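# First fold in a paper square keeps drifting, and the crease won't stay down

**plumpaperfan**

Hi all! I've fallen hard for simple paper folding this winter and I'm having the best time, but I'm stuck on the most basic move there is: one straight fold across a plain square.

I'm making 300 little folded place cards for a family get-together in Bramwell. The paper is a pale purple from a pad called Havent, the same color on both sides, and I love it. It takes a soft curve beautifully. What it doesn't like to do is meet itself at the corners. I bring the near edge up to the far edge, everything looks lined up, I press down, and by the time I've run my finger to the end the top layer has crept sideways. Not by much, but on a small card you see it right away.

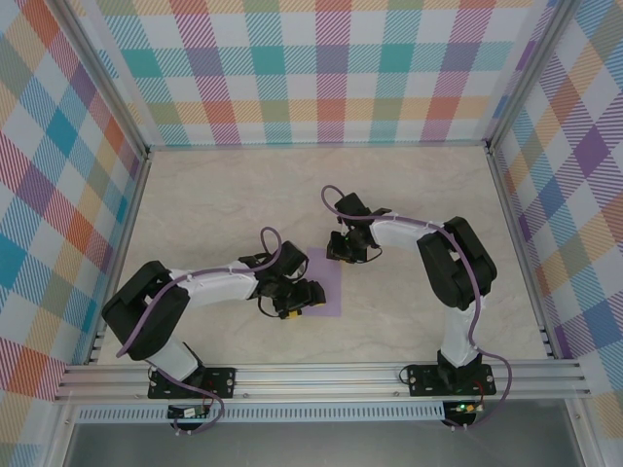
The other half of the trouble is the crease itself. If I press gently it opens back up into a sort of lazy curl, and if I press hard I get a shiny line and sometimes a second, fainter line next to it where I missed the first time. I've tried folding in my hands and folding flat on the table. In my hands is more fun, flat is neater, and neither one is quite there.

So far I've made 56 that I'd be happy to put on a table. There's also a fat envelope of near misses, which I'm saving for shopping lists.

Two things I'd love help with. How do you keep the edges together while you crease? And is it worth buying a folding tool, or is the back of a spoon just as good? I've got until November, so there's time to learn it properly. I'd much sooner get good at it than get it over with!

---

**cornerstocorners**

Oh, this is a great thing to be stuck on, it makes such a difference once it clicks! I folded paper for years before I got a truly straight first fold, and I still do a warm-up square before the ones that count.

The biggest change for me was to stop creasing from one end to the other. When you start at the left and slide right, you push the paper along in front of your finger the whole way, and whatever slack there is ends up at the far corner. Start in the middle instead:

1. Lay the square flat and turn it so one edge is straight across in front of you.
2. Lift the near edge and roll it away from you. Don't fold yet, just let it make a loop.
3. Match both corners to the far corners and hold them there with two fingers of one hand.
4. With the other hand, press down once at the middle of the loop. A short press, no sliding.
5. Go from that middle point out to the left, then back to the middle and out to the right.
6. Only now go over the whole crease firmly.

Step 3 is the one I rushed for the longest time. If the corners are held, the rest of the edge nearly looks after itself.
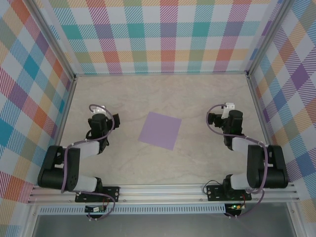

Squaring up to your table first helps more than people expect. Your eye borrows lines from whatever is nearby, so if the paper is turned even a little, you start correcting the fold against the wrong thing. Take that lavender square with its corners pointing slightly off line and a bright plaid behind it: I'd give it a small turn before lifting an edge, then judge the fold only by the paper's own corners. The pale surface under it I like a lot, by the way. Light purple on beige is easy to see, and soft cloudy streaks don't pull at your eye the way a grid would. If your tablecloth is checked, lay a big sheet of plain card over it and work on that.

About the double line: that comes from going in hard on the first pass. Once the fibers bend in the wrong spot they remember it, and the paper will keep trying to go back there. Light pass first, look at the edges, then the firm pass. If the edges aren't together after the light pass you can still open it and move it a hair, and most of the time it won't show.

On tools, a spoon is lovely! I used one for ages. The shine you're getting is from rubbing the paper directly, so put a scrap of thin paper over the fold and rub through that. I do own a flat folding stick now, made by Kilent, and it's nice to hold, but my creases got straight before I bought it. Spend the money on more paper.

One more thing on keeping them flat. I fold a batch of 14, stack them with the creases all facing the same way, and put a heavy book on top while I do the next batch. By the time I need the book again the first lot has settled down, and they stand at a much more even angle. With 300 to do you'll get into a lovely rhythm.

---

**tablefortwelve**

Just buy pre-scored ones? I got a box of 924 blank cards years ago and I'm still using them. They come flat with a line already pressed in and you bend them yourself. No purple though, I think mine were cream and white.

If you want to stay with your paper then cut it bigger than you need, fold, and trim after. Any drift goes in the bin.

---

**slowcrease**

I agree with nearly everything cornerstocorners wrote, and I'd add something about grain, which hasn't come up yet and might be half of your springy crease problem.

Most paper has a direction it prefers to bend. Hold a square loosely by two opposite edges and let it bow, then give it a quarter turn and do the same. One way will feel softer. Fold with the soft way and the crease goes down clean and stays down. Fold against it and you get that lazy curl, and sometimes a slightly rough edge on thicker paper. Since yours are square they're easy to mix up, so pencil a tiny dot in the same corner of each one as you cut them from the sheet, on the side that ends up inside the card. After that you never have to test again. 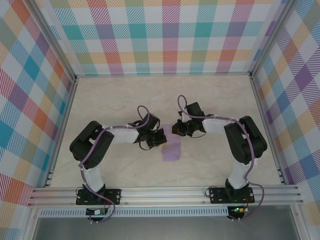 Does it matter if the paper is the same color on both sides?

Only for keeping track of which face is which. It folds the same. A dot on the inside corner takes care of it.

As for folding in the air or folding flat, I like both, for different jobs. Folding flat gives you the straight line. Holding it up is how I check it: pinch the card low down, stand it upright, and look at the two side edges. If one leans in more than the other, the fold has wandered. You can also see old bends very well that way. Tilt the sheet toward a lamp or window and any earlier crease shows as a faint change of tone straight across, even when you can't feel it with a fingertip.

If you find one of those, don't throw the card out. Put the old bend to the back, where the name isn't going to be written. From across a dinner table it disappears completely – I've put plenty of them out and enjoyed my soup.

For curls that won't lie down, open the card fully, bend the crease gently the other way, then close it again along the same line and press. Working the fold in both directions relaxes it. I do this with every piece in a longer model, and it makes such satisfying, obedient paper. Go easy on anything with a coating, as the color can crack along the line.

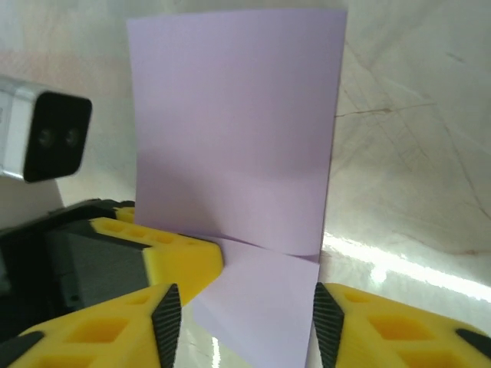 plumpaperfan wrote back that evening to say the middle-first press fixed the drift almost at once, and that the quarter-turn test had been a real surprise. The pad did bend much more softly one way, and the near misses in the envelope were mostly folded against it. The spoon and scrap paper got rid of the shine too. There was one more worry: would the cards relax and slump if they sat folded in a box for weeks?

They'll be fine, plumpaperfan. Store them closed, standing on the fold in a shallow box, packed snugly enough that they hold each other shut. Keep the box somewhere dry. Mine once traveled to Zikorthorpe in the trunk of a car in damp weather and opened up a little, and an hour under a couple of cookbooks brought them right back. Write the names before you box them, while they're easy to lay out flat, and give the ink plenty of time before you close them up.

And do hang on to a few of the unfolded squares. Somebody always brings a guest.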